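Trestex open morning, robot teaching room

Quick notes before I forget it all. Got there just after 9, parking terrible, ended up three streets over behind the tile place. Sign in, visitor sticker, safety glasses that don't fit over my own glasses. Coffee was decent.

Tour goes front to back. Offices (skip), then the workshop, then the room everyone came for, where people teach the arms lab chores by remote control. No code written for the moves. Operator drives both arms, the arms record what they did, and later on a program learns from the recordings. They call one go at a task an "episode". The rack job had 2953 of them on the board by the door, target 3000, so nearly there.

Job of the day was test tubes and an orange rack. Sounds dull. It's not, I stood there for ages.
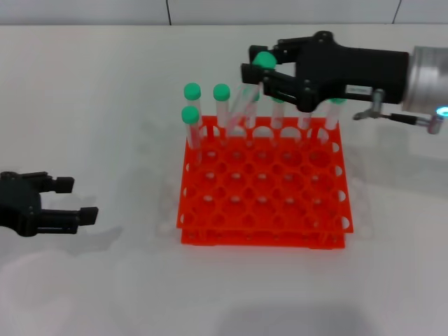

The Besson people in our group wanted to know why not just bolt the rack down and hard code it. Fair question. Answer was that the rack is never in quite the same spot in a real lab, so they shift it a bit between goes on purpose. Same with which tube gets picked. Operators are told not to rush and not to be fancy, and a clumsy grab that gets fixed is still kept. I liked that. Of the total so far, 2639 have been checked by a person and passed, the rest are waiting or got tossed.

Had a turn at the controls myself. Harder than it looks!! Your hands know where they are but your eyes don't, depth is the killer. I closed on thin air twice, then got hold of a cap and forgot which way was up. The trick (from the operator next to me) is to stop looking at the arm and watch the wrist view on the monitor insted. Tube numbers are handy for judging height once you know that.

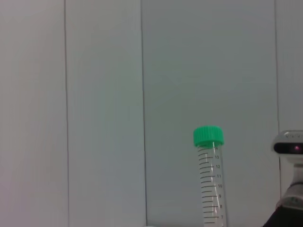
Second go was much better. Shoulders sore after ten minutes though, and they do two hour blocks. Ask about chairs, theirs were Skenetti ones and very good, 400 dollars each aparently.

Things I asked and scribbled down:

Do the arms feel anything? Not on this setup, it's all from the cameras and the joint positions.

How long to train a new operator? An afternoon for the basics, a couple of weeks before their episodes are any use.

What goes wrong most? Clear plastic. Cameras don't love it. Coloured caps help a lot.

Would it work with our vials at Tiso? Maybe. Send some over, they'll try it. Need to do that this month. 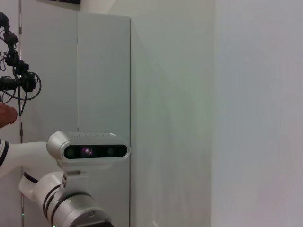
One of the arms, with the depth camera at its wrist.

Lunch was wraps, all gone by the time our group got out. Next open morning is in May, book early, they only take small groups. Wear flat shoes, and bring your own glasses cover if you've got one.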